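What an Open Day Should Measure

Robot demonstrations are judged by the wrong number. Visitors leave the Stuvlow open day each May remembering whether the cup went on the rack. The more useful figure is how the arms behave across the trials that surround the good one, and that figure is rarely posted on the wall.

I spent a morning at the Clisto bench, where the task was hanging cups on a wire mug rack. The choice of task is sound. A cup is light and rigid, and its tapered side gives a gripper little to align with. The rack is worse. It is made of thin, shiny rods that throw highlights and narrow shadows, and the target is a small white peg at the end of a short arm. A few millimeters of error at the wrist can be the difference between a hung cup and one pushed across the table.

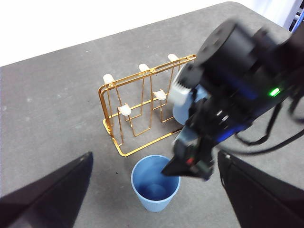

Cup handling at the Clisto bench, seen from a gripper camera.

The wrist view deserves more attention than it gets. Most visitors watched from the side, where the motion looks smooth and the geometry looks easy. From the wrist, the arm's own fingers take up the lower corners of the picture, and a second arm can cover a good part of the rack. Anyone who wonders why a controller hesitates should spend five minutes with that feed before forming an opinion.

My complaint concerns the reporting. The handout gave one success rate, taken over 20 attempts. At that sample size, a single failure moves the result by five points. The handout also did not say whether the cups began in fixed positions or were placed by hand, or whether an attempt that needed a second grasp was counted as a success. Those are three different experiments. A run of 100, with start positions recorded and regrasps listed separately, would fit in a working day and would tell a buyer something.

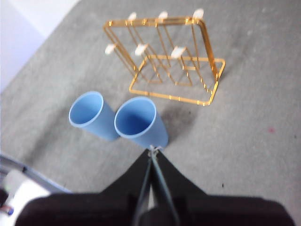 Tillman Skullum
Contributing writer, automation and test methods

Starting conditions matter more than the crowd tends to assume. Two cups standing nearly rim to rim in front of the rack are a harder problem than one cup alone, because a finger that closes on the first may disturb the second. A demonstrator can make the task much easier by sliding them apart, and a visitor who arrives a minute later has no way to tell.

I do not want open days to become audits. People come to see machines move, and they should. But a lab that can run the bench all morning can also keep a tally beside it — attempts, regrasps, drops, human resets — and update it in marker. The Clisto staff had a whiteboard 8 feet from the table. It listed the lunch options.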